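Gullwood Evening School
Drawing from Things, Week Four: Light, Dark, and the Stuff in Between
Handout by Silvana Evangelista

Left over from last week

Several of you asked whether your ellipses will be graded. They will not. They will be looked at, and I may sigh. An ellipse with pointed ends is still the most common shape in this class, and I would like it to become the second most common by the time we get to bottles. Turn the paper, draw from the shoulder, go around twice lightly before you commit to anything.

Borislav Atanasov's question about whether you can use a ruler: for the edge of a table, once, to check a line you have already drawn freehand. Then put it away. A ruled line in a freehand drawing looks like somebody wearing a tuxedo to the laundromat.

What we mean by value

Value is how light or dark something is. It has nothing to do with what the thing cost or how your mother feels about it. A lemon and a sheet of newsprint can be the same value. A red sweater and a green one can be the same value, and if they are, a black and white drawing of both will turn them into a single large sweater.

Most beginners draw what they know about a thing. They know that snow is white and coal is black, so they leave the snow blank and scrub in the coal until the paper tears. Snow in shade is a middle gray. Coal in a hard light has patches paler than that shaded snow. What you know will fight with what you see all term, and what you know has had years of practice.

Squint. I will say this so often that you will hear it in your sleep. Squinting knocks out detail and leaves you with a few big shapes of light and dark, and those shapes are your drawing. If you can't see a thing when you squint, it can wait until the last ten minutes. It may be able to wait forever.

Pale things are the hard case. A white object is hardly ever white all over, and you will need a whole family of light grays to turn its surface away from you without making it look dirty. Save the bare paper for one or two places. If you spend it everywhere in the first five minutes you have nothing left to buy a highlight with.

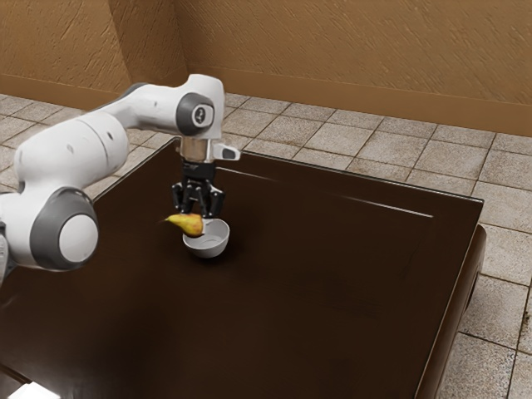
The five zones

The books give these different names and argue over how many there are. We will use five, mainly so we can all point at the same place and complain about it.

Highlight. The small spot where the light bounces straight to your eye. It moves when you move your head. Try it with a spoon.

Light. The large area facing the lamp. It is duller than the highlight and should stay that way.

Halftone. Where the form begins to turn away. Most of your time goes here, and most of your erasing too.

Core shadow. The darkest band on the form itself, a little way past the place where the light gives out. It is soft on a round thing and sharp on a box.

Reflected light. The faint glow inside the shadow, thrown back by the table or the wall. Everybody falls in love with this one and makes it far too bright. It belongs to the shadow family. It should never be lighter than anything in the light family, however pretty it looks at nine in the evening.

Then there is the cast shadow, which lies on something else and so is not counted, although it will ruin you if you forget it. It is darkest and crispest near the thing that casts it and goes soft as it travels. A cast shadow drawn with a hard outline all the way around looks like a rug.

Setting the key

Before you shade anything, make a strip down the side of your page with your darkest dark at one end and bare paper at the other, and three steps between. Mirsad Radonjić makes his with a 2B pencil and very clean boxes, and you can go and look at it on the back wall if you want to feel bad about your own. The strip is there so that you have something to compare against. Without it you will drift toward a safe, foggy middle, where all drawings go to take a nap.

Decide early where the big dark goes. The dark does the heavy lifting, and you should know where it is before you start fussing with the interesting part.
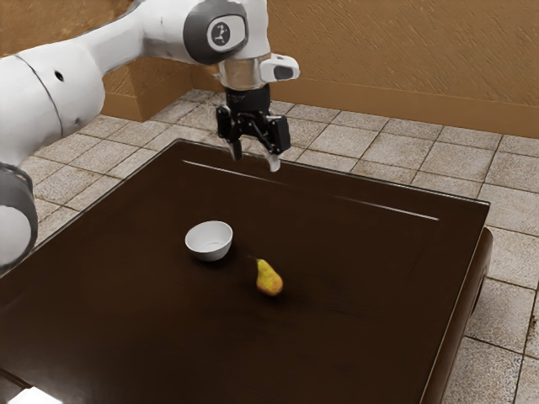

Backgrounds are usually treated as whatever is left when the real drawing is done. People come up to me ten minutes before we close with a beautiful jug floating in nothing and ask if they should "put something behind it." The ground should go in first, lightly, all the way across, so that everything else is judged against it. Take a dark brown wooden table that fills most of the lower two thirds of the picture, with white rounded shapes reaching in over it near the top. The table is the big decision there. Get its value right and the white parts look white with hardly any work. Leave it blank and you will be outlining them in desperation. Polished metal, like the short silver piece under the wrist joint, plays by its own rules: its darks and lights sit right next to each other with very little halftone between, so you draw the shapes of the reflections and resist the urge to blend. Blended metal turns into putty.

Edges

There are hard edges, soft edges, and lost edges. A hard edge says "look over here." If every edge in your drawing is hard, you are shouting the whole time, and the viewer will do what anyone does with a person who shouts the whole time.

Lost edges are the ones people resist. Where a dark shape meets a dark background and you can't see the join, don't draw the join. I know it's there. You know it's there. Leave it out. The eye enjoys closing the gap and will give you credit for the work.

Esperanza Pennington lost an entire teapot handle this way last term, and it is still the best drawing we have had on the wall.

A short detour through the past

We have a copy of a drawing manual in the Flitcombe room, printed in 1720 according to its title page, and you are welcome to read it with clean hands. The author wants you to copy plaster noses for a full year before you are allowed near a living one. I am not recommending this. He does have a good page on fruit, where he tells the student to shade "as if the hand were walking upon it," and that is the most useful sentence in a book otherwise devoted to noses and to the moral failings of the author's former pupils.

He is right about the walking. Your pencil strokes should travel across the form the way an ant would have to. Strokes that all lean the same way flatten whatever they touch. This is handy for walls.

Color in a black and white drawing

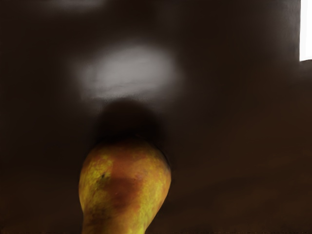
Local value is the lightness or darkness a thing has on its own, before any lamp gets involved. An eggplant is dark even at noon. The trouble starts when one object carries more than one local value, because then you have a pattern and a shadow lying on top of each other, and they don't look different through a squint. The pear is a good case, with its big reddish-brown blush in the middle of a yellow-green skin. Copy the blush as a plain dark patch and you will have drawn a dent. What saves you is the form underneath: work out first how light the skin would be if it were all one color, shade that, and lay the blush over it afterward, letting it fade toward the sides. The thin bright rim of yellow at the right of the rounded top is worth keeping too, and it will only read if the tone beside it is held down. As for the speckles, there are a great many and you should draw very few. Put them where the halftone is and let the rest be understood.

Note also that the fat end is uppermost and the neck points down. Turn a familiar shape over and you stop drawing the pear you have carried in your head since kindergarten. Do the same with your own page now and then. Spin it 180 degrees, stand back, and the mistakes come forward to introduce themselves.

In-class exercise

Pick one object from the shelf. Marthinus Baloyi has asked that people stop picking the enamel cup on his behalf, as he is tired of it.

1. Thumbnail, no bigger than a playing card, two values only. Every area has to be either light or dark. No gray. You will want gray.

2. Second thumbnail, three values. Notice how rich you feel.

3. Full drawing, 18 minutes by the kitchen timer. No outlines for the first half. Mass in the shadow shapes with the side of the pencil and find the edges afterward.

4. Turn it upside down and fix one thing. Only one.

Homework

Draw an egg on a dark cloth and the same egg on a white cloth, with the lamp in the same place both times. Don't change the egg. Write down, on the back, which egg you would have sworn was lighter.

Read pages 18 to 23 in the course reader, skipping the paragraph on cross-hatching, where I no longer agree with myself.

Supplies

Bring a kneaded eraser. If yours has gone hard and gray, it has died and you may let it go. The Ramasamy shop across the street sells them singly, and also stocks the Vusus charcoal sticks we need for week five. Get the soft ones. Wear something you dislike.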